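Letay Berhe
Mon 22 January

1/ A press release from Tundis has been in my inbox since breakfast. They make relish. They would like me to know that 67% of people "can't imagine watching the rugby without a relish board". I have watched a lot of rugby in a lot of front rooms and I have never once been handed a relish board.

2/ It's cheese on a chopping board with five jars next to it. One jar per region, each with its own "fan recipe". The North gets beetroot, Wales gets leek, the South West gets cider and apple, London gets chilli, and the Midlands gets brown. It says "a classic brown".

3/ I asked the press office who the 67% were. Reply in four minutes, which impressed me: a survey of 2000 adults. Lovely, I said, can I see the question? No reply to that for most of the morning.
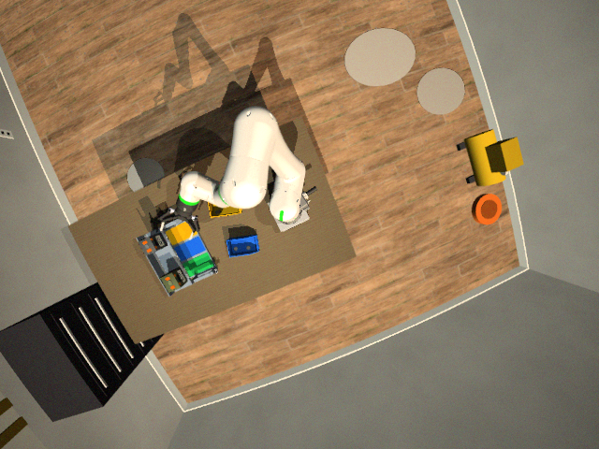
4/ Question arrived. "Which of these would make your match day better?" You could pick relish, chutney, pickle, or "a selection". There was no box for "none" and no box for "I don't watch rugby". So 67% picked relish or a selection that includes relish. I'd like to meet the third who held out for chutney.

5/ "Can't imagine watching without" appears nowhere in it. Somebody in an office wrote that bit afterwards. I'm told this is normal. I know it's normal, I've been writing about food for long enough, I just think we should stop printing it.

6/ Several people asking if I've tasted the stuff. Yes. A box turned up on Friday. Usa Sombatkul came round and we did it properly, plain crackers, labels covered with masking tape, glass of water between each.

7/ Results, for what two people in a kitchen are worth. Beetroot: good, bit sweet. Leek: tastes of vinegar and then more vinegar. Cider and apple: both of us guessed it was the brown one. Chilli: mild enough for a toddler. Brown: both of us guessed it was the cider and apple one.

8/ Usa makes her own pickles and sells them on a market stall, so she's hardly neutral, and she'd want me to say so. Her view was that the beetroot is worth buying and the rest is packaging. I'd agree except that the packaging is hard to open.

9/ Now the "regional fan recipes". The release says each was "created with supporters". I asked which supporters. The one name they gave me was Signe Myklebust, credited for the Welsh jar, so I rang her. Very nice woman. She filled in a form at a food show last June and ticked leek.

10/ She hadn't been told there was a jar. She'd quite like a jar. Tundis, if you're reading, send her a jar.

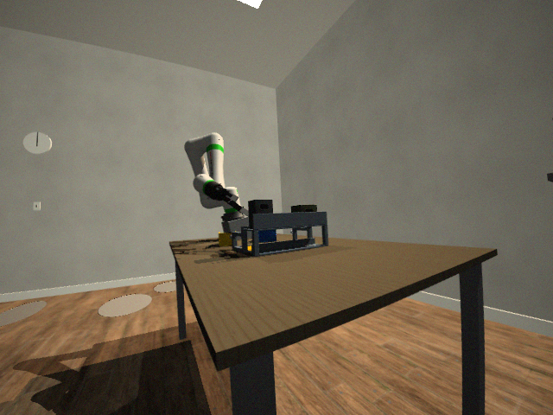

11/ Price. The board set is £10 for five small jars and a card with a picture of a scrum on it. The ordinary Tundis beetroot, full size, is £2.40 in the Bunomcombe Co-op and I checked the ingredients side by side. Same list, same order, same percentages. The match day one is a smaller jar.

12/ To be fair to them, I asked if it was the same relish and they said the fan edition has "a bespoke cut". I have looked at both on a saucer. If the beetroot is cut differently I can't see it, and nor could Usa with her good glasses on.

13/ Sharada Mathew has replied to say I'm being mean and her family love a themed board. Fine! Do a board! Get the big jar, a lump of Cheddar, some celery, whatever crackers are open. Put it where people can reach it from the sofa. You'll have change from the tenner for a second cheese.

14/ What I'd put out for 8 people: two cheeses, one relish, one pickled onion, bread that tears, and something hot at half time. Sausage rolls are the correct answer to the something hot. Take the cheese out of the fridge an hour before kick-off. I will not be doing a survey.

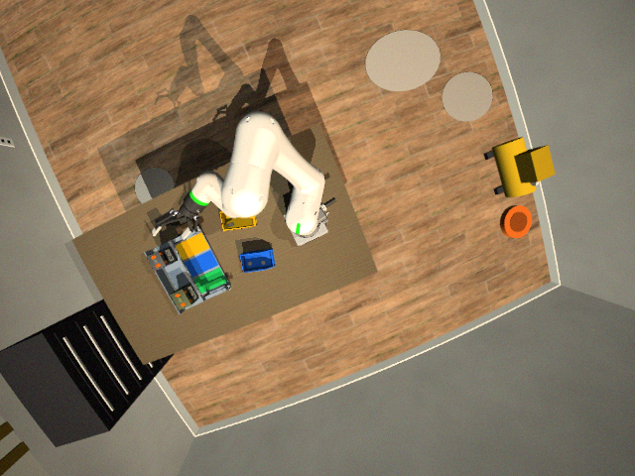

Robot at the table, seen from above.

15/ Update, late afternoon. Press office again. They're "happy to clarify" that the 67% refers to people who "expressed a preference for relish". So the claim is now that people who prefer relish prefer relish. The release on their website hasn't changed.

16/ And Yevdokiia Zinchenko points out that the back of the card says the cheese shown is a serving suggestion and is not included. I'd missed that. Five jars, a card, no cheese and no board either. Going to ask them about the board tomorrow.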